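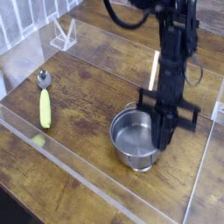
Wire handles of steel pot become hot, what to do?

Print | E-mail this page

I have a steel pot with a thin wire handle on two sides. On my gas stove the handles get so hot that I cannot take it off without a cloth. Is it normal? — Maja Kalinowski

2 answers

Urs Ruchti
Yes, normal. Use a smaller flame, it must stay under the bottom and not climb up the side. I turn both handles away from the burner next to it. Cloth is still needed, and it should be dry.

Hubert Wallner
Buy silicone covers. Mine melted a little but ok.

6 comments | 86 shares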